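Desks again — the January mailbag

Quick one this time, the inbox got away from me and I'm typing this between two other things. The piece on working from a kitchen table brought in more mail than anything since the bread issue. 1,037 of you get this letter and it felt like half of you had opinions on lamps. So, lamps. And tables, and what to do with all the stuff on top of them.

First the big one. Signe Fagerlund wrote to say I was wrong about facing the window. Her words: "You get the view for a week and the glare for ten years." Fair. She turned her table sideways, so the window is at her left hand, and says the headaches stopped by spring. I tried it at home over the weekend. Had to move the bookcase, found a library book I paid for back when I lived on the other street. Sideways is better. I take it back, mostly. In a narrow room it still eats the whole walkway and you end up climbing over your own chair.

Lamps. Most asked question was where to put one. Opposite side from the hand you write with, so your own hand doesn't throw a shadow on the page. Lefties, flip it. Keep the bulb below eye level when you're sitting, otherwise you stare into it all evening and blame the screen. And if your lamp has a dimmer, use the dimmer! Three people wrote to say they had never touched theirs.

Bulbs — 500 lumens is plenty for a desk if there's another light on in the room. If it's the only light on, go up, or better, turn on another light. Warm ones for evening. I don't get along with the blue-white kind, my hands look like they belong to somebody at the bottom of a lake. Some of you love them for sewing. Fine. Sewing gets an exception.

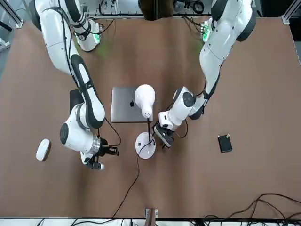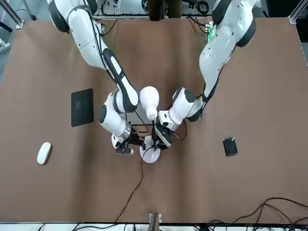
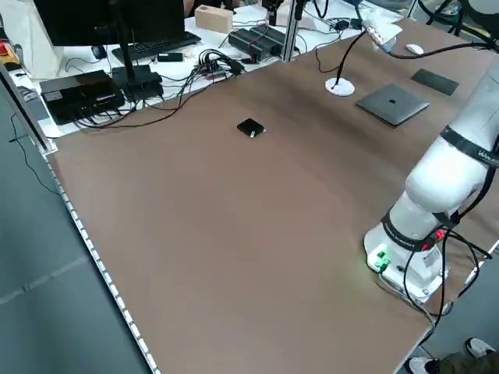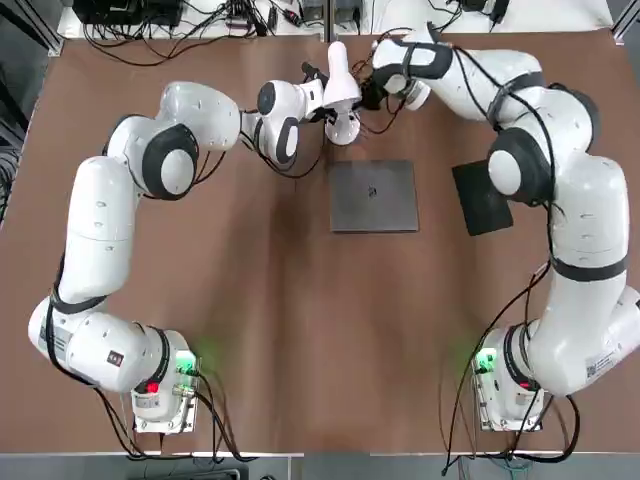
One brown tabletop, four views.

On to tables. Bigger than you think, every time. The mail was nearly all one way on this. People buy the small one because it looks right in the store, then the papers go on the floor, then the floor is the desk. If you've got an old door, sand it and put it on trestles. Mine came out of a house on the Grikness road and it still has the keyhole, wich I keep pens in. Not stable pens. They fall through.

Darker tops show dust, light ones show coffee. Pick your shame. Matte over glossy if you sit under a ceiling light, no contest there.

Somebody asked about oil or varnish for bare wood. I use the Walczak oil, two thin coats, a night in between, rag goes outside flat to dry and NOT in a ball in the trash. Oily rags can heat up by themselves and start a fire. Please take that one seriously. The Gruvadetti wax is nice too but it smells like a church for a week and the cat wouldn't come in.

Cables. OK. Longest email I got was all cables, from a reader in Clultov who has labeled both ends of every cord in the house with masking tape. Both ends! I was going to make fun of this and then I unplugged the freezer by mistake, so now I own masking tape. Other ideas from the pile — binder clips on the back edge of the table to hold the charger ends. A shoebox with a hole in each end for the power strip, lid off so it doesn't cook. Velcro ties instead of the twisty ones, you can undo them with cold fingers.

Clearing up. My own rule, steal it if you want: 12 minutes at the end of the day, timer on, then stop even if it isn't done. Cups first. Then paper. Anything that needs a decision goes in the tray and the tray gets looked at once a week. Mine was last looked at before the holidays so don't ask.

Still to come, chairs. I've got a whole folder on chairs and some of you are very angry about armrests. If you have a stool you can sit on for more than an hour, write to me, I want to know what it is and whats wrong with your back.

Replies go to the usual address. Send them before the end of the month if you want to be in the next one, and please put "chairs" in the subject line so I can find it.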